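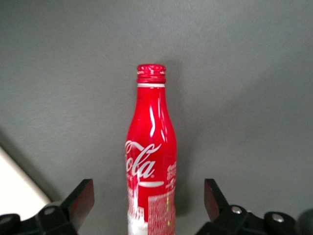 The Hosoda library solves the steady heat equation on a block-structured adaptive mesh, and every solver in it is built through an operator factory. This tutorial explains how to write such a factory for a variable-coefficient diffusion operator and connect it to the multigrid driver. The test problem is a body of revolution in a uniform medium. A contour bottle, narrow at the neck and wider toward the body, is a suitable shape, as the curved wall crosses grid cells at many different angles. Readers should have a working build of Hosoda and the Allari geometry package before starting.

Step 1. Declare the factory

Derive a class from LevelOpFactory and give it a define function. The function takes the coarsest domain, the list of grids, the refinement ratios, and the two coefficient arrays. Coefficient A multiplies the unknown and is stored at cell centers. Coefficient B multiplies the gradient and is stored on faces. Both arrays must have the same number of levels as the grid list. If they do not, define stops with error 875.

Step 2. Build the geometry

Describe the profile as a table of radius against height and pass it to Allari, which returns an implicit function that is negative inside the body. The base grid for this tutorial has 200 cells along the axis.
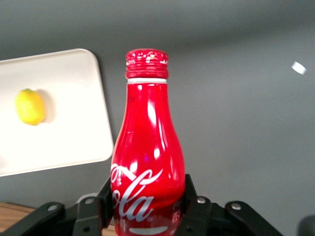

Refinement should be set by surface curvature and by changes in material. On a bottle with a screw cap and a thin white band just below it, the band needs finer cells than the smooth shoulders, and it will disappear from the coefficient arrays if the base grid alone is used. Tag the cells that contain a change in B and allow one buffer cell on each side. The refined region in the reference case holds almost 3000 cells.

Step 3. Create the multigrid operators

Override newMGOperator. It receives a level index and a depth, where depth zero is the grid as supplied and each further depth is coarser by a factor of two. Average A by volume. Average B by open face area, as a simple mean gives wrong fluxes in cut cells. Return a null pointer when the grids cannot be coarsened again. The driver then treats the previous depth as the bottom level.

Step 4. Run the solver

Pass the factory to the driver, set the number of smoothing passes to 5, and call solve. The residual is written to the log after each cycle. If it stops falling early in the run, check the face averages from Step 3 first.

Users of the Zirkuvach cluster must load the Hostivberg compiler module before linking. Object files from different compiler modules should not be mixed; run a clean build after any change of module.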